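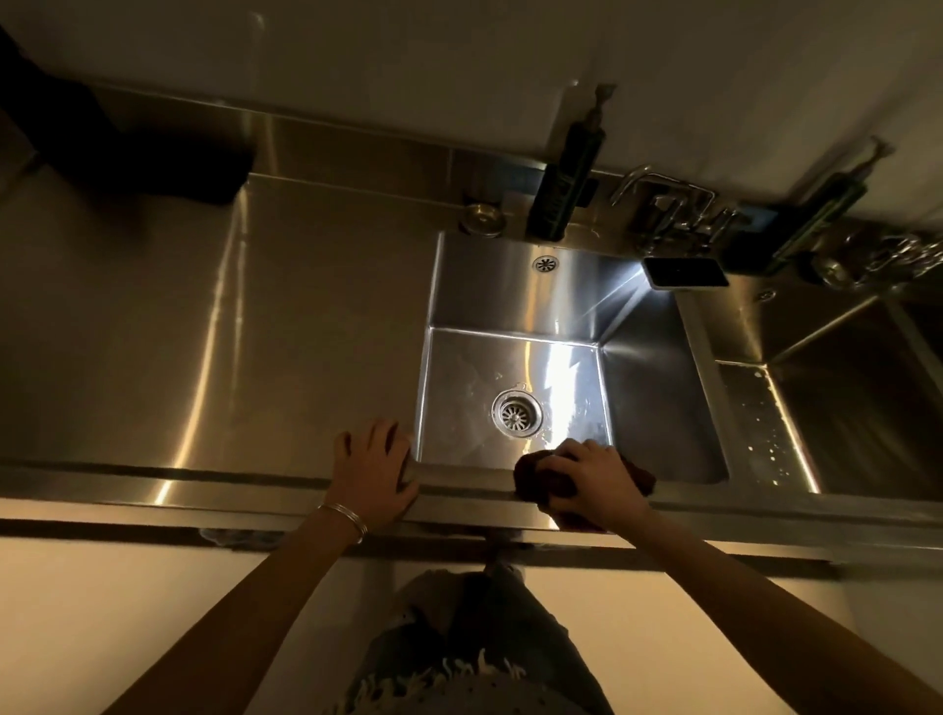

Wiping down the front rim of the sink, phone parked in the back corner.

Sink Wipe-Down Notes, Prerno kitchen

README, last touched in June

Hi! This folder is everything I have on cleaning the big steel sink at Prerno, the shared kitchen where I do most of my jam and pickle work. It started as a page taped inside a cupboard door, then Lorna Aitken asked me to type it up so the evening people could have it too, and it grew from there. There are 294 entries in the log now, which is a silly number of entries for a sink, but I like having them.

What's in here

wipe_log.csv – one row per wipe-down, with the time of day, which basin, which cloth, which soap, and a notes column where I ramble
cloths.txt – my running opinions on cloths
stains.txt – the tea, beet and turmeric story

If you only open one thing, open the log and sort by the notes column. The long notes are the interesting ones (beets, mostly).

How I do it

I start at the rim. Everybody goes straight for the bottom of the basin and then drags all the crumbs back over the edge when they do the counter, so they end up rinsing twice. Fold the cloth over the front lip, run it the whole length, get the outside of the lip too, then work down the walls. Corners next, pushing the cloth in with a fingertip. The floor goes last, wiping toward the drain.

Wipe with the grain of the steel. If you look closely you'll see the brushed lines, and going across them is how you get those cloudy smears that show up the second a lamp hits them.
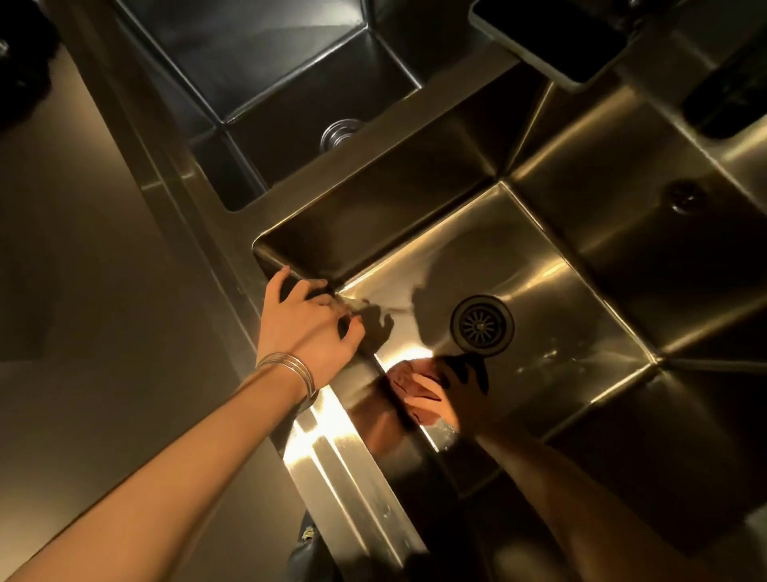

The drain gets its own turn. I go around the ring first, then press the cloth flat on the strainer and give it a twist. Seeds love those slots. Raspberry seeds especially – I have pulled out more raspberry seeds than I care to remember, and a toothpick is still the best tool I've found. Don't skip the overflow up on the back wall either! I ignored it for my whole first season and then one day I stuck a cotton swab in there and, well, see row 2 in the log.

About the columns

"basin" is left, middle or right as you stand facing the wall. Early on I wrote "near" and "far", which made sense only to me, and I've fixed all of those except 3 where I couldn't work out what I meant. They say "unknown".

"soap" is either Brileo or Kudmont. Brileo rinses faster, Kudmont smells nicer and leaves a bit of a film if you're heavy-handed. I'm usually heavy-handed.

"cloth" is a color. I keep the dark ones for sinks and the pale ones for tables so they never get swapped, and I'd love it if you did the same.

"minutes" is how long it took by the kitchen clock, which runs fast. I didn't correct for that.

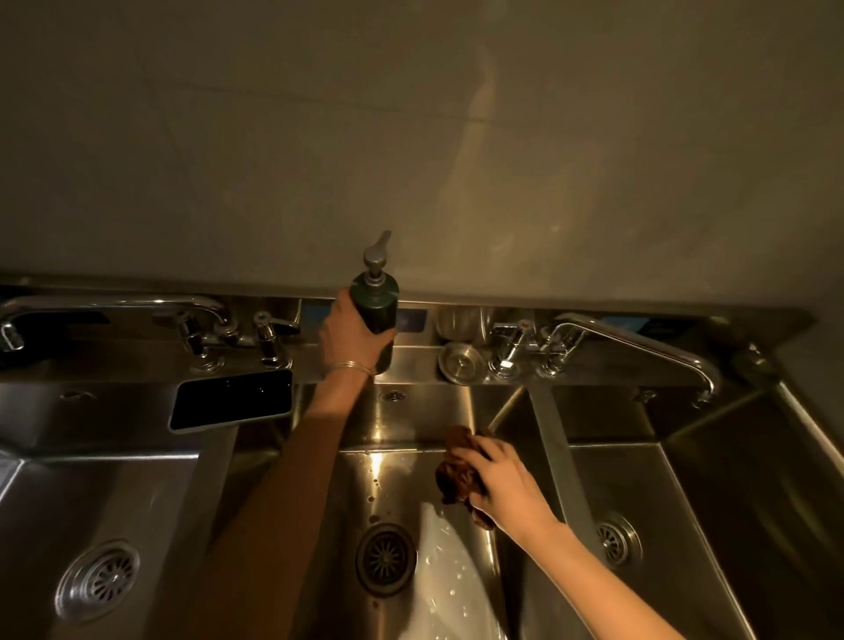

Soap bottles live along the back ledge, and please lift them when you wipe! A ring of old soap under the pump bottle is the number one thing I grumble about in the notes column. Pick it up, wipe under it, wipe the bottom of the bottle, put it back. Same deal with anything else that has landed on the ledge or the corners.

Scrubbing pads: no. Someone at the Innes kitchen took 800 grit paper to a stain in their sink and you can still find the spot with your eyes closed. A paste of baking soda and water left on over a coffee break has handled everything I've thrown at it, apart from one turmeric mark that I've decided to live with.

Things I still want to do

Fill in the cloth column for the first month, if I can find my old notebook. Get the evening crew to write notes longer than "ok". Try vinegar on the hard water spots and log it properly this time, with the basin and the soap and everything.

Use any of it however you like, copy it, tape it up in your own kitchen. If you spot a typo or have a better trick for raspberry seeds, leave me a note on the board by the door, or tell Lorna and she'll pass it along.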